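3.2 Building the practice rooms

When we first planned the course, we imagined that students would begin with a real arm on a real bench, as we had ourselves. Enrollment put an end to that idea fairly quickly. There were 107 students in the fall section at Druvingate and a single working arm, and so the first half of the term moved into simulation, where a dropped bottle costs nothing and a student who likes to work at midnight can do so without a key to the lab. We grew quite fond of this arrangement, and we have kept it even though the lab is better equipped now.

Each team was asked to build one household room in Sowerby, the simulator we use for all of our undergraduate teaching, and then to write a tidying task that another team's controller would have to solve inside it. We gave them a shared library of fixtures and small objects, along with a good deal of freedom (perhaps too much, as we discuss in Section 5) over colors, materials and layout. Kitchens were by far the most popular choice. Bathrooms were picked less often, but they led to some of the liveliest conversations we had all term. Figure 4 is one of the bathroom rooms, built around a pedestal sink and a toilet.
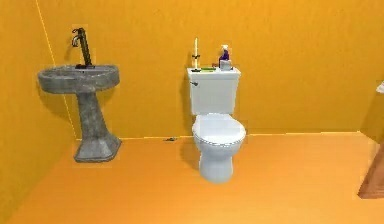 Figure 4. A student-built bathroom in simulation, with small items placed on the lid of the toilet tank.

What made the bathrooms so useful for teaching was how little flat space they offer. A kitchen counter forgives a careless placement, whereas on a toilet tank a candle and a spray bottle are close enough together that a clumsy reach for one may well disturb the other. Students who had passed every kitchen task with a simple top-down grasp came to office hours puzzled, and more than a few of them ended up sketching approach angles on our whiteboard until it was time to go home. Karim Nimri, who ran those sessions, began asking each team to name the object they would move last and to defend the choice out loud. We recommend the habit warmly to anyone teaching a similar class.

We also asked every team to write a short plain-language task card before touching any code, following a template Maureen Bickerstaff had drawn up for an earlier robotics club. A typical card read, "Pick up the spray bottle and put it on the floor beside the toilet, leaving everything else where it is." The cards were graded for clarity by a second team, and nearly 6 weeks of the schedule passed before the complaints about this stopped.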